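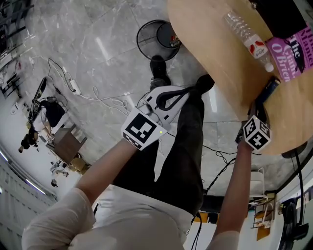 Chantelle Gumede wanted to know whether the Husside mill still cuts its own stone, having read that Onham took the sawing over. It does. The visit in February covered the saw hall, the polishing line and the slab store. Vogler runs 3 gang saws, one with 43 blades, and feed rate is set by block hardness. Polishing uses 14 heads in series, coarse to fine. Gloss is read at 9 points per slab, and slabs below the limit go back to head six. Sludge is pressed and sold as filler under the Kurnora name. The slab store is unheated. Visitors need closed shoes, and parking is behind the press house.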